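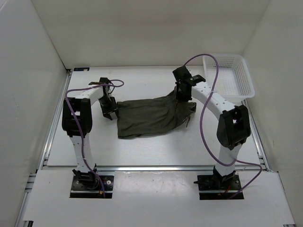 Green cloth on the white table

Hi all,

On 13 January 2023 Mercy Muli wrote:

> Can someone confirm the ice times for the Brokwood trip? And is the coach leaving from Esten or from the rink?

From Esten, Mercy, same stop as in December! We've got the big pad for 50 minutes on the first night and 60 on the second, then the game against Danladi (they beat us twice last season and I'm still sore about it).
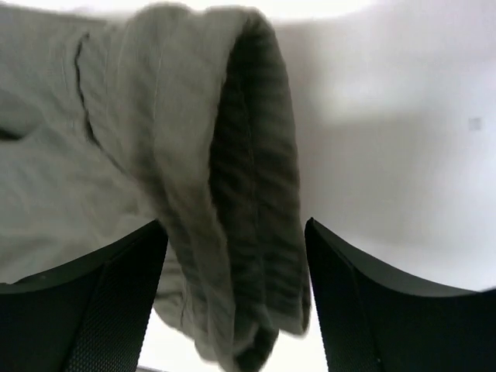 Training tops are my other headache. I've had three emails asking what shade the new ones should be, and the closest I can get is a soft grey-green, paler where the light catches it. Lusora have quoted £294 for the set, or £166 if we skip the names on the back.
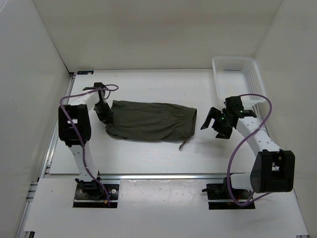

I'd skip the names, personally, and put the difference towards the coach. There's room for up to two extra goalies' bags in the hold, so shout if yours is enormous. Skates sharpened before we go, please!

See you at the stop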